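Berside Office Services
Workstation and desk safety checklist, Bolldale site, second floor
Inspection date: 2023-07-20
Next inspection due: August
Marks used: OK, Fix, Watch, N/A

Section 1. Desk surfaces

1.1 Top is level and does not rock when leaned on. OK
1.2 No chips or lifted edging along the front. OK
1.3 Surface free of grit and crumbs. Watch
Comment: Wipe before the end of the day. Use the neutral cleaner only. The spray from the old supplier leaves a film and should be thrown out.
1.4 Cable grommet fitted and sitting flat in its hole. OK
Comment: Gray round grommets on the white desks. The opening should be kept clear when no cable is run through it.

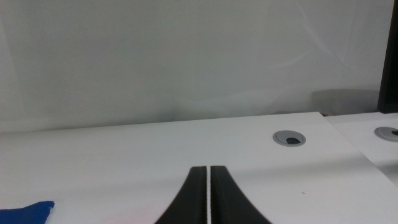
Reply from the Resska desk: we asked in the spring for the grommet caps to be turned so the slot faces the wall. Cables that come out toward the chair get caught on sleeves and laptop bags. Can this be added as its own line?

Added as 1.5.

1.5 Grommet slot faces the wall. Watch
Comment: Turn by hand. Do not pry with a screwdriver. If a cap will not turn, leave it and put in a repair request.

Section 2. Joined desks

2.1 Desks pushed together with no gap wide enough to trap fingers. OK
2.2 Tops at matching height, or the step marked if over 5 mm. Watch
Comment: Push down on both sides of the seam before measuring. Adjust the feet on the lower desk first. On carpet, check again after a week because the feet settle.
2.3 No cables pinched in the seam. OK
2.4 Cleaning cloths put away after use. Fix
Comment: Cloths go back on the hook by the sink. A cloth left on a desk is a Fix even if the desk is clean.

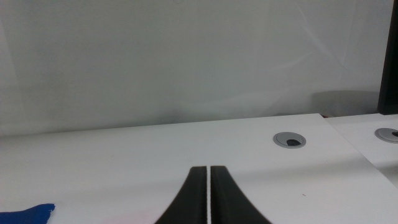 Item 2.4: blue cloth on desktop, lower left. Item 2.2: seam at right.

Section 3. Under the desk

3.1 Power strips mounted off the floor. Fix
Comment: Two clips broken in the Pons row. Replacement clips ordered, pack of 30.
3.2 No power strip plugged into another power strip. OK
3.3 Knee space at least 68 cm high. OK
3.4 Boxes and bags kept out of the leg area. Watch
Comment: One archive box was moved during the inspection. It weighed almost 40 pounds and should be moved with the cart.

Section 4. Cable openings, second check

4.1 Grommet ring not cracked or raised. OK
4.2 No food or paper clips pushed into the opening. OK
4.3 Loose cable ends under the desk tied up. Watch
Comment: Look up from underneath with a flashlight. Ties should be the hook-and-loop kind.

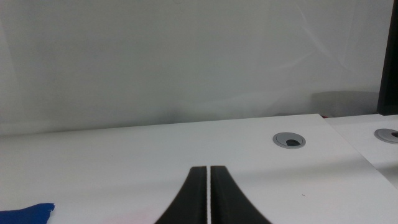 Could the under-desk check be done before nine, one reader of the last list asked, as it is hard to work with someone crawling under the row. The August round will start at eight.

Section 5. Open items

Power strip clips, Pons row. Open.
Grommet slots to be turned to the wall. Open.
Cloth hook by the sink is loose and needs a longer screw. Open.
Old cleaning spray, two bottles. Removed.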